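Unit 6. Collecting demonstrations for cloth handling

Course notes, Robot Learning Lab. Instructor: Ifeoma Ojo. Lab sessions: Ilir Georgiou.

6.1 What counts as an episode

An episode is one continuous recording from a reset state to a stop signal. It holds the camera streams, the joint positions of both arms, the gripper openings, and the operator's commands, all on one clock. The task label is stored once per episode. Anything that happens during the reset is left out.

For the folding assignment each group hands in 70 episodes of the same task. Of these, 17 are held out before training and are not looked at again until Unit 9. Pick the held-out set by random draw over the whole list. Taking the last 17 recorded gives a test set made by a practiced operator, and the error on it will look better than it should.

6.2 Start states

Rigid objects can be placed on a grid of known poses. A shirt cannot. Its shape has far more degrees of freedom than we can list, so the start state is sampled by a procedure and never written down as coordinates. The procedure used in this course is Zapata's drop:

Hold the garment by one randomly chosen point.
Lift it to elbow height.
Release it over the middle of the work surface.
Do not smooth it, and do not drop it again if it lands badly.

The last step is the one most often broken. Operators tend to repeat a drop that hides the collar or buries both sleeves, and the policy then never sees those states. In the Maltberg set, 28 episodes had to be marked as biased on these grounds.

6.3 Grasp order

Two arms allow two ways to begin. In a staggered grasp, one gripper closes on an edge and lifts a small fold while the other waits open near its own target. In a joint grasp, both close within the same half second. Staggered grasps are easier to operate and easier to label. The first contact gives a clean event in the gripper signal, and the lifted fold often exposes an edge for the second hand.
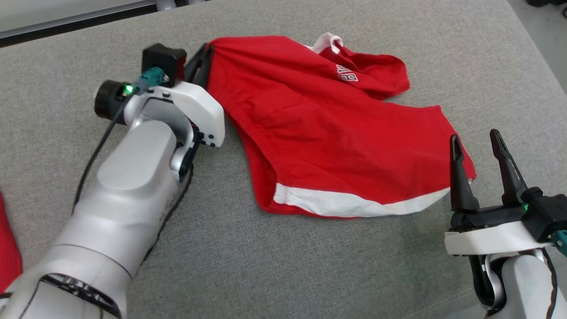

Does the order of the two grasps have to be the same in every episode?

It may vary, provided both orders appear often enough to be learned. A set in which nine out of ten episodes start with the left arm teaches the policy to start left even where the right arm has the better edge. Either fix the order for the whole set and say so in the data sheet, or alternate it by schedule. Do not leave the choice to the operator.

6.4 Pauses

Human operators stop to think. A policy trained on single-step targets will copy the stop, and since nothing in the observation changes while the arms are still, it may never leave it. Two remedies are in use. The first is to trim any stretch in which all joint speeds stay under the threshold for more than one second. The second is to predict chunks of actions long enough to span the pause. We use both. Keep the untrimmed file — the threshold will be changed at least once.

6.5 Failed grasps

A slip followed by a second try is useful data and stays in. A slip followed by the operator giving up is labeled as a failure and stored apart. Do not delete it. The success classifier in Unit 8 is trained on exactly these files, and last November's class had too few of them.

6.6 Exercise

Load the Gradora set (490 episodes). For each episode, find the first closing event of each gripper and plot the delay between the two. Mark staggered and joint grasps in different colors. State how you chose the boundary, and how many labels change if it is moved by 0.1 s. One page, plus the plot. Hand in through the lab folder before 5 p.m. on the day of the next session.

Reading: Amato, lab report on operator bias, sections 2 and 4. Section 3 is optional.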